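## 4. Where household work is done in small rented flats

*This section deals with the interviews and the room surveys. The diary data are treated separately in Section 5.* 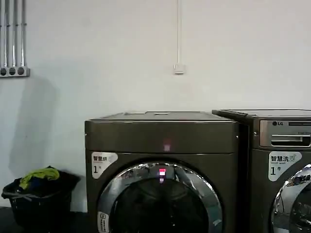 Arketti Housing Study Group
Working paper, revised 04/08/2022

### 4.1 Sample and method

The study covers 400 rented households in the Ollby and Clillero districts. Ollby consists mainly of low blocks put up before 2000, with narrow kitchens and a separate store on each landing. Clillero is newer and more mixed, and its flats tend to have one large living area with the kitchen along one side. Tenants in both districts hold the same type of lease, so differences in the rules on alterations can be set aside.

Each household was interviewed at home by one member of the team. The interview followed a fixed list of topics, but tenants were free to raise others, and many did. Storage came up far more often than we had planned for. A floor plan was drawn during the visit and the tenant was asked to mark on it where cooking, washing, drying, ironing, paid work and homework usually took place. The plans were coded afterwards using the Addo room scheme, with one change – hallways were given a code of their own, as the original scheme treats them as part of the nearest room.

### 4.2 Rooms with more than one use

The rooms named on a landlord's plan were a poor guide to what tenants did in them. In Ollby, the second bedroom was often used for drying clothes in winter, even where a child slept there. Tenants described moving the rack in the morning and putting it back at night. In Clillero the rack stood in the living area, and the complaint was about damp air and lack of floor space.

Appliances were harder to move and so tended to fix the use of a room for as long as the tenancy lasted. Placing them next to each other along one wall (Figure 1) keeps the work together but takes up a run of wall that could otherwise hold a table or shelves.

**Figure 1.** Two front-loading laundry machines side by side, with a laundry basket on the floor.

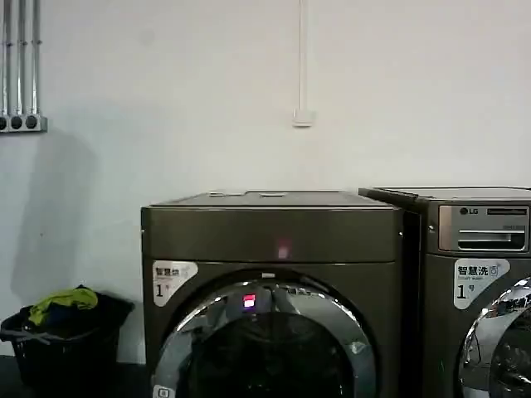 Tenants who worked from home gave a different account of the same trade-off. For them the main question was which door could be shut. A desk in a bedroom was preferred to a larger one in the living area, and several tenants had given up a wardrobe to make room for it. Clothes were then kept in boxes under the bed or in the hallway, where they got in the way of coats, shoes and pushchairs.

Length of tenancy also mattered. Those who had lived in the flat for less than 2 years had usually left the furniture where the previous tenant or the landlord had put it. Longer-standing tenants had tried several layouts and could say why each had been dropped – most often because of a radiator, a socket or a door that opened the wrong way. These small fixed features are missing from the plans used in letting, and we return to them in Section 6.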